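Widport Community Help > Robots and Automation > Teaching by demonstration

Bottle is pushed away when I teach a pick by remote control. What do I do wrong?

Posted by Datau, 12 November 2018

Hello all. I am learning to show tasks to a robot arm by remote control. The task is simple: pick up a plastic water bottle that lies on its side and put it onto a red tray. I move the arm with a hand controller and the software records the joint positions and the camera views. 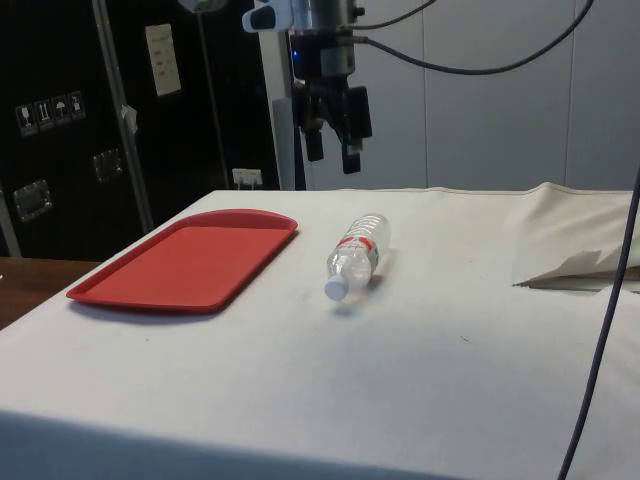 My problem is in the last part of the approach. I come down from above, I start to close the fingers, and very often the bottle rolls away a little. Then I must chase it, and the chasing is also recorded. I have 291 recordings now and I think too many of them contain this chase. When the trained policy runs, it also makes small nervous moves over the bottle, even if the bottle is not moving at all.

Should I delete all these recordings? Or is it good for the robot to see how I correct a mistake? Also, is it better to guide the arm by hand for this kind of task? I read different opinions and I am confused.

Mwanaisha Kariuki
Member, 2,182 posts

I had the same trouble when I started, so I will try to answer in order.

First, the approach. Stop above the bottle and turn the wrist before you go down. The two sides of the gripper should close across the bottle, and they should meet it at the same time. If one finger touches first, it pushes, and a round bottle will roll on any flat table. Look at the wrist view during this, because from the fixed camera it is very hard to judge the distance of each finger.
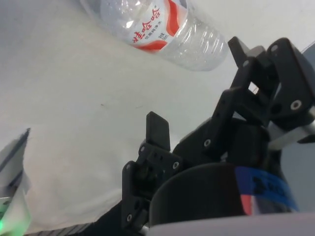

Photo: wrist camera view, shared under the Widport site license

With a bottle on its side I aim for the middle, where the label is. When I take it too near the cap or the base, the heavy end drops when I lift. Close slowly until both sides have contact, wait one second, and then lift. The waiting feels silly for a person but it gives the recording a clear moment between "grasp" and "lift".

Second, the recordings. I would not delete everything. Keep those where the bottle rolled a little and you corrected it with one calm move. Delete those where you went left and right many times without a plan, this is where your nervous policy comes from – it copies your hesitation.

Third, by hand or by remote. Guiding by hand is easier for your feeling of the contact, but your arms and body come into the camera view. If the policy must learn from the pictures, this is a problem. For your task I would stay with remote control and make the movement scale smaller near the table. On my setup I go to half speed for the last part.

Please think about the release also. Many people record a beautiful grasp and then open the fingers too high over the tray.

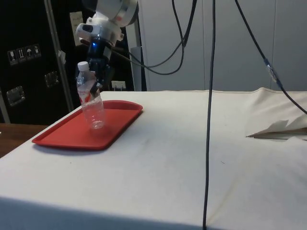

Go down until the base has contact, lay the bottle down with the wrist, and only then open. After opening, move straight up before you move to the side, or a fingertip can catch the bottle and pull it again. And change the start position of the bottle between recordings, also the direction of the cap. If it always starts in the same place, the robot will learn the place and forget to look.

Otard

just record more. I had bad results until 400 and then it was fine. didn't delete anything

Athumani

I agree with most of what Mwanaisha wrote, but I want to add one thing about the controller. Check the delay between your hand and the arm. In February I spent many evenings with a bad grasp and I blamed my hands, but the delay was the reason. I was always closing too late and then correcting too much. Test it with the arm high above the table: make a short move, stop, and watch if the arm stops with you.

About more recordings – it can help, but if the new ones have the same chase inside, you only teach the chase better. I would make one small clean set first and compare the 2 policies.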